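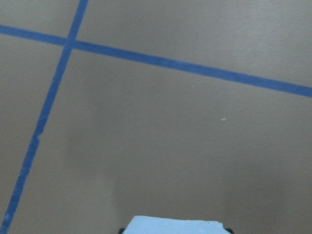

Blue tape on the brown surface, my new sorting system. A small thread.

1/ We are moving in May from the big flat to a smaller one near Culholm, and I must decide which of our things go with us. My wife says I pack like a man who has never carried a box upstairs. She is right, so this time I made a plan before touching any box.

2/ The plan is blue tape. Two long strips, one across the other, and you get four fields. Every object from a drawer must go into one field: keep, give away, repair, don't know. When a field is full I stop and deal with it.

3/ I learned this from my uncle Rostam Ranjbar, who kept a small shop for clock parts. He divided his work table with string and small nails. I don't want nails in anything, I need the deposit back. So, tape.

4/ Some people asked me yesterday why not use four boxes. I tried boxes in the last move. In a box the things lie on top of each other and after one hour I don't remember what is at the bottom. On a flat surface I see everything at the same time.

5/ About the tape. Please don't buy the cheapest one. I had a roll from the discount shop which left glue on my desk, and I was rubbing it with cooking oil the whole evening. Now I use the one from Skoltari, the hardware shop behind the station. It is a little expensive but they let you try a piece in the shop.

6/ How I put it: I fix one end with my thumb, pull out the whole length in the air, then lay it down in one movement. If you press it piece by piece, it becomes a snake. My first try was a snake. My daughter laughed and asked if it was a map of a river.

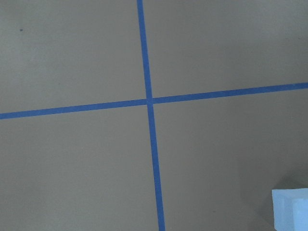
7/ The fields don't need to be equal. I make the "keep" field smaller on purpose. If it is big, I will fill it, I know myself. The "don't know" field is also small, but somehow it is always the first one full.

8/ First drawer: kitchen. I found 35 plastic lids and not one of them had its container. I don't know how a family does this. All of them went to give away, and then I moved them to the recycling, because who wants lids.

9/ Second drawer: cables. This took me until 6 in the evening. My rule is that if I can't say aloud which device the cable belongs to, it can't stay in keep. I kept two cables. I think my brother-in-law would cry.

10/ Repair is the most dangerous field. You feel like a good person when you put a thing there, and after that you do nothing. So I wrote myself a limit: what is not repaired before the moving van comes goes to give away. The toaster has been warned.

11/ For give away I use Mabaso, the second-hand hall. They take dishes, books, lamps and small furniture, but no mattresses. You must bring it in the morning, after lunch they are full. The lady at the door is strict but very kind if you have wrapped the glasses.

12/ A question came about pets. Yes, we have a cat. Yes, she sits in the "keep" field. I accept her decision.

13/ And a question about taking the tape off. Pull slowly and low, almost flat along the surface, not up. If it was there for many weeks, first warm it a little with a hair dryer. I do this also with price stickers on picture frames and it works well for me.

14/ Tomorrow comes the bookshelf. There are 400 books and the new flat has place for maybe half. If somebody has a good method for books, please write it to me under this post. My wife's method is "all of mine stay".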